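Ticket 638: Demo-Zelle Tag der offenen Tür, rechter Arm bleibt nach Pause stehen
Angelegt von: Stefaniia Vakulenko
Standort: Netdale, Vorführraum
Status: gelöst (mit Beobachtung)
Priorität: hoch
Angelegt am: 09.08.2022

Beschreibung

Hallo zusammen, ich schreib das mal lieber ausführlich auf, solange ich es noch im Kopf habe (und solange der Kaffee reicht). Wir hatten vormittags die erste Besuchergruppe in Netdale, die Leute von Dmytriv, und die Zweiarm-Zelle sollte die Take-away-Bestellung packen: Tüte, Becher, Deckel, Becherträger, Trinkhalme. Also genau das, was wir im Mai auch schon in Astport gezeigt haben, nur mit dem neuen Tisch.

Der erste Durchlauf lief super, alle haben geklatscht. Dann hab ich auf Pause gedrückt, damit Murray zwischendurch was erzählen kann, und beim Fortsetzen hat sich nur noch der linke Arm bewegt. Der rechte stand. Keine rote Meldung, kein Piepen, nichts. Im Bedienfenster stand bei beiden Armen "bereit". Sehr schön, danke auch.

Meldung im Protokoll, genau eine Zeile:

WARN sync: rechts wartet auf Freigabe, Zeitlimit 200 ms überschritten

Danach kommt einfach nichts mehr von rechts. Ich hab abgebrochen, beide Arme in Grundstellung gefahren, neu gestartet, und dann ging es wieder. Bis zur nächsten Pause. Da war es dasselbe Spiel!

Was ich probiert habe, in dieser Reihenfolge:

1. Programm abgebrochen und neu gestartet. Hilft, aber nur bis zur nächsten Pause.
2. Pause über den Taster am Pult und nicht über das Bedienfenster. Kein Unterschied.
3. Stecker am rechten Arm abgezogen und wieder aufgesteckt (Zelle war natürlich aus). Kein Unterschied.
4. Tempo auf die Hälfte runter. Kein Unterschied, dauert nur länger, bis man sich ärgert.
5. Linken Arm allein laufen lassen, Pause, weiter. Geht. Rechten allein, Pause, weiter. Geht auch!!

Punkt 5 hat mich dann stutzig gemacht. Es hakt also nur, wenn beide zusammen arbeiten.

Kommentar von Yurii Pavliuk

Hallo Stefaniia, danke, so ausführlich kriegt man das selten. Welche Version der Ablaufsteuerung ist drauf? Und kannst du mir sagen, an welcher Stelle im Programm du pausiert hast? Beim Greifen, beim Ablegen oder irgendwo dazwischen? Bitte vor dem nächsten Versuch die ausführliche Protokollierung einschalten, sonst sehe ich nur die eine Warnung und kann raten.

Kommentar von Stefaniia Vakulenko

Version ist Vurkach 267, die hat Hryhorii aufgespielt, kurz bevor wir den Tisch umgebaut haben. Pausiert hab ich beim ersten Mal irgendwo auf dem Weg zur Tüte, beim zweiten Mal, als der rechte Arm Richtung Trinkhalme unterwegs war. Protokollierung ist jetzt an. Ich hab in der Mittagspause noch mal alles auf den Tisch gestellt und hänge den Stand an, dann müssen wir nicht über Positionen reden, die jeder anders im Kopf hat. 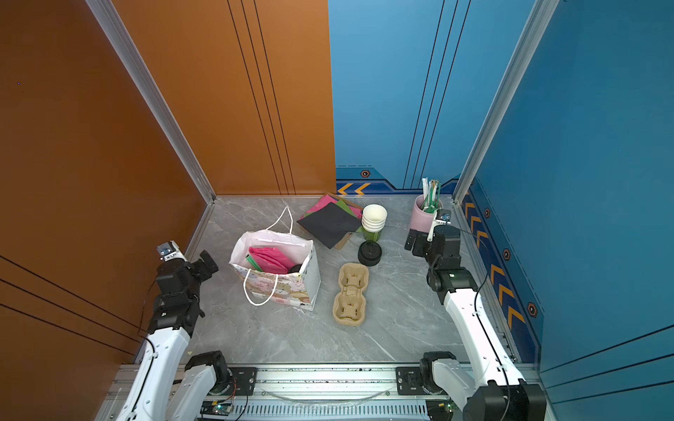

Mit eingeschalteter Protokollierung hab ich dann fünfmal hintereinander getestet. Pause beim Anfahren der Tüte: hängt. Pause beim Halmbecher: hängt. Pause, wenn beide Arme in Grundstellung sind: hängt NICHT. Das hab ich gleich zweimal gemacht, weil ich es nicht glauben wollte. Und einmal hab ich eine ganz kurze Pause gemacht, wirklich nur drücken und sofort weiter, da lief er auch durch. Die Datei liegt im üblichen Ordner, die mit dem langen Namen, sorry dafür.

Ach so, und die zweite Gruppe kommt um 14 Uhr. Nur so zur Info. Kein Druck. (Doch, Druck.)

Kommentar von Yurii Pavliuk

Hab's gefunden, glaube ich. Beim Pausieren gibt jeder Arm seine Bereichsfreigabe zurück und holt sie sich beim Fortsetzen neu. In der 267 wartet der rechte Arm dabei auf eine Quittung vom linken, und zwar mit festem Zeitlimit. Kommt die zu spät, versucht er es kein zweites Mal. Er bleibt "bereit" und wartet bis zum Sankt-Nimmerleins-Tag. In Grundstellung braucht keiner von beiden eine Freigabe, deshalb klappt es da. Und bei deiner ganz kurzen Pause war die Freigabe noch gar nicht zurückgegeben.

Für 14 Uhr bitte so:

In den Einstellungen unter Zusammenarbeit / Freigabe den Haken bei "Wiederholen bei Zeitüberschreitung" setzen. Der ist in der 267 ab Werk aus. Danach die Steuerung einmal komplett neu starten, nur das Programm neu zu laden reicht nicht. Wenn es trotzdem hängt: Pausen nur in Grundstellung, Murray soll halt so lange reden, bis die Arme wieder da sind.

Kommentar von Murray Mudgway

Mitgelesen. Reden kann ich. Ich hab den Dmytriv-Leuten vorhin schon die halbe Firmengeschichte seit 1989 erzählt, während Stefaniia hinter mir gekniet und leise geflucht hat. Einer wollte danach wissen, ob der rechte Arm zur Schau stillhält. Ich hab gesagt, wir zeigen gerade, wie man einen Fehler sucht. Kam gut an, er hat sich dann ewig mit Stefaniia über Protokolle unterhalten.

Kommentar von Stefaniia Vakulenko

Stimmt, das war ein sehr netter Herr, und er hat dasselbe Problem mit seinen Förderbändern.

So, Haken gesetzt, Steuerung neu gestartet (das dauert ja ewig, bis die wieder da ist, ich hab schon geschwitzt). Trockenlauf vor der Gruppe: Pause beim Anfahren, weiter, läuft. Pause beim Halmbecher, weiter, läuft. Im Protokoll sieht man jetzt einmal die Warnung und direkt danach "Freigabe erteilt, Versuch 2". Der rechte Arm zögert einen Moment und fährt dann los, als wär nichts gewesen.

Die Vorführung um 14 Uhr ging durch! Drei Durchläufe, vier Pausen, kein Hänger. Ein Mädchen durfte selber auf Pause drücken und hat das dann auch sehr gründlich getan. Einmal ist uns ein Deckel weggerutscht, das ist aber ein anderes Thema, dafür mach ich ein eigenes Ticket auf. Sonst vermischt sich das wieder wie damals in Astport.

Kommentar von Melaniia Kobzar

Super, danke euch! Frage von meiner Seite: Betrifft das auch die Zelle in Astport? Die soll nächste Woche auf denselben Stand gebracht werden, und ich hab da Besuch angekündigt.

Kommentar von Yurii Pavliuk

Ja, betrifft jede Zelle mit zwei Armen und Version 267. Einarmige nicht. Hryhorii, kannst du den Haken bitte in die Grundkonfiguration übernehmen, bevor du Astport machst?

Kommentar von Hryhorii Tkachenko

Mach ich. Ist ab jetzt in der Vorlage drin. Netdale habe ich auch gesichert, damit die Einstellung beim nächsten Aufspielen nicht wieder weg ist. Die Anzeige "bereit" beim wartenden Arm finde ich übrigens auch irreführend, ich hab das als Wunsch an die Entwicklung weitergegeben.

Kommentar von Stefaniia Vakulenko

Danke! Ich setz das hier auf gelöst, lass aber die Protokollierung noch bis zum nächsten Besuchstermin an. Falls der Ordner vollläuft, bitte bei mir melden und nicht einfach löschen. Ticket für den Deckel kommt gleich.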